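# Snap tab

A **snap tab** is a short piece of flexible material fitted with one or more snap fasteners and attached to a strap, belt, bag or garment so that the strap can be closed, shortened or held in place. The tab may be cut from leather, rubber, coated fabric or plastic, and is usually fixed to its strap with rivets, stitching or a combination of the two. Snap tabs are found on luggage, tool rolls, tarpaulin covers, pet collars, camera straps, children's clothing and camping equipment.

In Australia the fastener itself is commonly called a press stud, and in Canada it is sold as a snap or dome fastener. The term "snap tab" is used in the strapping trade in both countries for the complete part, comprising the tab and its hardware.

## Terminology

A standard snap fastener consists of four pieces of metal. The cap and the socket are set on one layer of material, and the stud and the post (or eyelet) on the other. When the stud is pressed into the socket, a spring or a slight deformation of the socket wall grips the neck of the stud until the two are pulled apart.

On a snap tab the male half is often called simply the stud, and a tab carrying two of them is described as a double-stud tab. The strap behind the tab is referred to as the carrier. Older catalogues use "tongue" for the tab, a usage that survives in saddlery.

## Development

Press fasteners came into general manufacture in the late nineteenth century and were first applied to gloves and trousers. Their use on straps followed more slowly. Leather straps were already served by buckles, which could be adjusted in steps and repaired with hand tools, and early snap hardware tended to tear out of thin leather under load.

The spread of woven webbing in the twentieth century altered this position. Webbing frays when it is punched, and a buckle tongue passed repeatedly through a bare hole will enlarge it. Fixing a separate tab to the webbing meant that the snaps could be set in a denser material, with the webbing pierced only by the attaching rivet.

Among regional makers, the Prata works at Diltden is known for its illustrated trade lists, which ran to 11 issues. The last of these offered 78 patterns of tab, the majority intended for covers and kit bags. The firm's pattern books were later indexed by Leonilde Garcia and Custódio Macedo, whose numbering is still used by collectors of strap hardware. Macedo's notes record that the double-stud patterns were introduced at the request of canvas workers, who wanted a cover that could be fastened at two tensions without a buckle.

## Construction

### Tab material

Leather is the traditional material and remains in use on saddlery and luggage. Rubber and soft plastics are preferred where the tab will be exposed to water, as they do not stiffen when dried. Coated fabrics are lighter and cheaper, although the coating may crack along the line of the rivets after long use.

Thickness is chosen to suit the length of the snap post. If the tab is too thin, the post folds over to one side when it is set, and the stud turns freely in its hole. If it is too thick, the post cannot be spread far enough to hold.

### Hardware

Studs and sockets are made in brass, steel and, less commonly, stainless steel. Brass parts are often plated with nickel or chrome. Painted and enamelled caps are available for clothing, but are seldom used on straps, where the finish chips quickly.

The force needed to open a snap depends on the spring in the socket, and the stud has little influence on it. Sockets are therefore graded - usually as light, medium and heavy - while a single pattern of stud may serve all three.

### Carrier

Carriers are woven from polyester, nylon, polypropylene or cotton. Ribbed weaves are common, the raised lines providing some friction where the strap passes through a loop. Cut ends of synthetic webbing are sealed with heat. Cotton must be folded and stitched.

Tab and carrier are frequently made in contrasting colours. The practice allows the fastening point to be found easily against a dark bag or cover, and permits a worn tab to be replaced without matching the dye of the original strap.

## Arrangement of studs

Single-stud tabs close at one position only. Double-stud tabs carry two studs in line along their length and may be used in either of two ways. Where the opposite part has one socket, the second stud gives an alternative, tighter setting. Where it has two sockets, both studs are engaged together and the tab is prevented from swivelling.

The spacing between studs must be held consistently on parts intended to close with both. Olga Bastos, in her handbook *Straps and Their Fittings*, recommends punching the two holes with a single fixed die and advises against marking them out by hand. Tabs with three or more studs exist, chiefly on adjustable cuffs and cap bands.

Red webbing with a black rubber tab and bright chrome studs is one combination among the many in use.
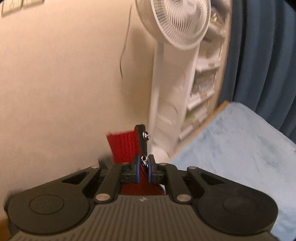
## Care and repair

Snaps should be opened by pulling close to the stud. Pulling on the far end of the strap places the load on the tab and gradually lengthens the hole around the post. Grit in the socket can be removed with a dry brush, and a stiff snap may be eased with a small amount of wax.

A stud that has come loose can sometimes be tightened by resetting the post with a hand setter and anvil. A stud that has pulled through cannot be reset in the same hole, and the tab is normally replaced. The old rivet is drilled out from the back, the webbing checked for broken yarns, and the new tab riveted through the existing hole.

Rubber tabs should be kept away from solvents and stored out of direct sunlight. Verdigris on brass parts is wiped off with a damp cloth and the metal dried at once.

## Collections

The Drenon collection of fastenings holds 330 straps and loose tabs, arranged by carrier width. Its catalogue was prepared by Nhi Thái and Chun-hung Hsueh and is divided into 5 sections, the fourth of which deals with tabs in rubber and coated fabric. The collection is open to researchers by appointment and closes each September for stocktaking.

## See also

- Press stud
- Webbing
- Rivet
- Side-release buckle
- Turn-button fastener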